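What I do all day, since my aunt asked

July 24, 2020

My aunt wanted to know what the new job was and I told her I plug things in. She said your cousin is an electrician too, how nice. I let that stand for a whole family lunch, which I regret, as I have now been asked to look at a dimmer switch in Vinedham.

So, for her and for anyone else who has been nodding politely: I hold two grippers and do small chores on a table, and a computer keeps everything I did. Later a program chews through the recordings and tries to work out what to do when it has the grippers and I'm at home on the couch. One recording from start to finish is an episode. The project is called Gronden, for reasons that left with the person who named it.

The current chore is the power strip. White strip, white cord, white plug, white surface. Whoever chose this had either a deep scientific purpose or a drawer full of white power strips, and I have met the drawer.
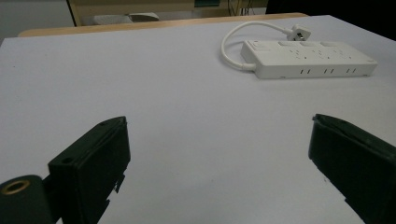 The chore, as written on the card

Pick up the plug. Bring it to the strip. Put it in a socket. Let go. Shona Pirihi wrote the card and it took her one line. My first good episode took me most of a morning.

You would think a plug is a plug. With your fingers you roll it a little, you feel the pins knock against the plastic, you give it a shove, and you never think about any of this. With a pair of jaws you get open and closed. The cord has opinions too. It's stiff, it remembers every way it was ever coiled, and it will swing the plug away from you the moment you relax. One hand has to hold the strip down or the whole thing goes for a walk across the board.

My target is 39 episodes a session. I have hit it four times. Keegan Tuhiwai hits it before lunch and then asks if anybody wants anything from the bakery.

Before every episode I put the strip and plug somewhere a bit different. This is harder than the plugging. I believed I was a fairly random person until Vimala Poduval plotted my starting positions, and they made a neat little diagonal smear, the same slant over and over, with the plug always up past the strip. She printed it out. It's on the fridge.

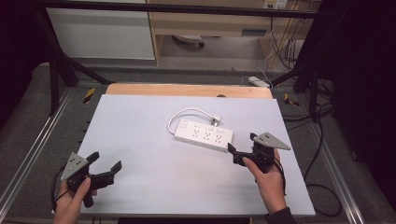
Things that get an episode thrown out

Going too fast. I thought speed was the point, but the program can't learn much from a blur, and Shona watches the playback with a face like a driving examiner.

Going too slowly also counts, sadly. If I hover there with the jaws open while I decide which socket I like, the program learns to hover. Zsófia Kun showed me a run from an early version that drifted up to a plug and just hung over it, thinking it over. She said it was trained mostly on me. I'd like to think she was joking.

Then there's helping with a finger. You're a hair off, your index finger is right there along the side of the gripper, and one little nudge would do it. Don't! The robot has no index finger. I lost 24 episodes in my second week to this habit and had to do them all again while Kylie Ruddock sat beside me saying "finger" in a flat voice.

Fumbles, oddly, we keep. If I miss the socket, back off, and come at it again, that goes in the good pile, and Zsófia is greedy for them. She wants the program to have seen somebody get it wrong and then sort it out. It's the only job I've had where my being a bit clumsy is listed under assets. The catch is that you can't fake one. I tried missing on purpose for a while and every miss looked like amateur theater. 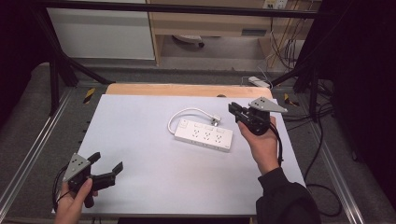
My wrists have settled down, by the way, for those who asked. The first week I went home and couldn't open a jar. Keegan told me to keep my elbows in and stop squeezing as if the thing owed me money, and that mostly fixed it. I still catch myself at dinner bringing the fork in from the side, very level, and pausing before contact.

The strip goes on until Vimala is happy with the spread of starting positions, and after that we move to something called "lids," which Kylie has done before at Skilitley and won't discuss. I'm signed on until December. Auntie, I'll come and look at the dimmer, but please have a real electrician's number handy, and turn it off at the board before I get there.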